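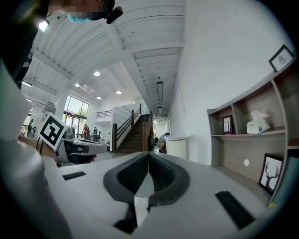
## Brilleo 手持夹爪开始出租了，我周二去玩了一下午

首页 新闻 评测 租赁 活动 关于我们 登录

先说消息：Dradska 从三月起把 Brilleo 手持夹爪采集套装拿出来按周出租，一周 800 欧元，两把夹爪加一套头戴设备全包在里面。之前这东西只卖不租，我问过好几次，每次都被客气地请去填采购表，所以周二收到 Thilini Khan 的邮件说可以过去试，我午饭都没吃完就出门了（三明治是在电车上解决的）。

试用的地方是个挑高很高的办公室，有木楼梯，靠墙有一排矮柜，格子里放着几幅带黑框的小画。我到的时候大家各忙各的，有人坐在桌前，没人抬头，气氛挺放松。Thilini 负责租赁这一摊，她的介绍只有几分钟，然后就把夹爪塞给我了，“你先拿着，拿着就懂了”。

她说得没错，上手真的快！两把夹爪一手一个，手柄上有扳机似的一块，按下去指头就合上。指头那层黑色的垫子带纹理，夹画框这种又薄又滑的边也挺稳，我本来还担心给人家夹坏了。Brilleo 的思路就是人拿着夹爪干活，动作和画面一起录下来，之后拿去训练机械臂，省掉遥操作那一大套设备。读这个栏目的朋友多半都折腾过遥操作，我就不多讲了，懂的都懂。

我给自己定的任务特别家常：整理矮柜。把小画从一个格子挪到另一个格子，再摆正，再挪回来。听着很无聊是吧？做起来居然有点上瘾，尤其是画框斜靠着的时候，要先捏住上沿，再慢慢往后送，左手那把在旁边扶一下。我有两次手伸得太急，画框倒了，Thilini 在后面说没关系，失败的片段也会留着，到时候打个标签就行。
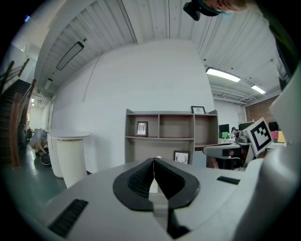

## 手感和几个小毛病

重量分布比我预想的好，前面那块浅色的外壳看着挺大一坨，拿起来倒不坠手。手腕往里翻的时候会有点别扭，够低处的格子时最明显，我基本是半蹲着做完的，第二天大腿很有意见。

定位靠夹爪上那些黑白方块标记。好处是不用在房间里装一圈基站，进门就能开始录；麻烦的地方是标记得让头上那台设备看得见。我一把手伸进格子深处，软件就嘀嘀叫，提醒我标记丢了。Ilari Koivisto（写软件的那位，话不多，茶喝得很凶）告诉我，短时间丢失会自动补上，丢太久那一段就得重录。我重录了好几段，嘀嘀声到晚上还在脑子里响。

还有线。夹爪这边拖着细细的黑线，走来走去的时候要留神，我转身太快，绊了自己一下。问有没有无线版，Ilari 说在做，什么时候出没讲，我也没追着问。

头戴设备倒是挑不出什么大毛病，松紧好调，就是戴久了额头有印子。戴眼镜的朋友建议先去现场试，我自己不戴，没法替你们判断。

顺便打听了一下别家。Tetton 那边也有类似的手持方案，我去年摸过一次样机，扳机更硬，适合手劲大的人。要是你主要抓小而轻的东西，我个人会选 Brilleo；抓重物的话两家我都没认真试过，先不乱说。

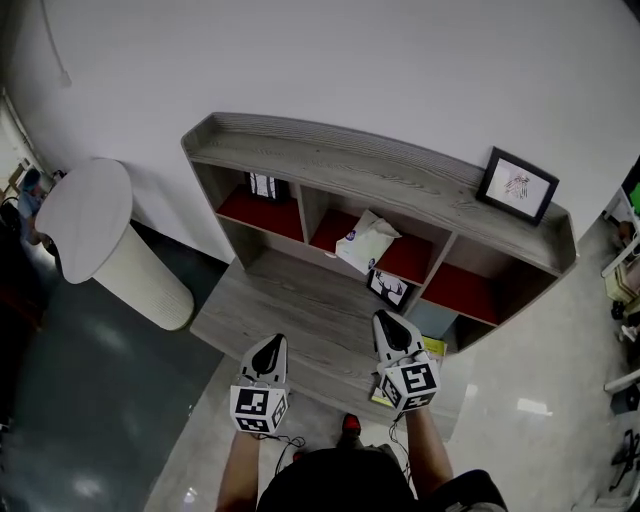
租赁与服务

价格细节我帮大家问清楚了。一周 800 欧元，含两把夹爪、头戴设备、软件授权和备用指垫，运费另算。连租满 6 周的话，最后一周免费，适合要攒一批数据的小团队。押金要交，金额看你们是公司还是学校，得写信去谈。

录完的数据可以自己处理，也可以传给他们，清洗加对齐，承诺 24 小时内返回。我周二下午传了一批整理柜子的片段，周三午饭前就收到了，文件夹名字起得有点乱，内容都在。左右手的轨迹是分开存的，时间戳对得上，我用自己的脚本读进来只改了一行。中间有一段我站着跟人聊天忘了停，也被原封不动地还给我了，里面全是我在讲哪家的肉桂卷好吃……所以提醒一句，不录的时候记得按暂停！

培训是线上的，由 Kaisu Rantala 来带，英语和芬兰语都可以，中文暂时没有，不过说明书图很多，对着看也能搞定。要上门的话得加钱，Van der Merwe 的人会代跑一部分地区，具体哪些城市他们还在排，名单没给我。

坏了怎么赔？我专门问了，毕竟我自己就是个爱摔东西的人。指垫算耗材，磨坏了直接换；外壳磕出印子不收钱；标记块裂了要换新的，费用写在合同附页里，签之前翻一下。标记面也别拿酒精使劲擦，Thilini 说有客户把图案擦花了，后来整块都换掉了。

我自己已经订了两周，打算在家里拍叠毛巾和收餐具，厨房光线差，正好看看标记在暗处还认不认得出来。Heikki Tikkanen 听说以后也要来蹭一天，他手比我大一圈，扳机合不合适让他来讲。录出来的东西能放的我会放到评测栏里，想让我试什么动作，留言给我就行，太油的锅除外，机器是要还的。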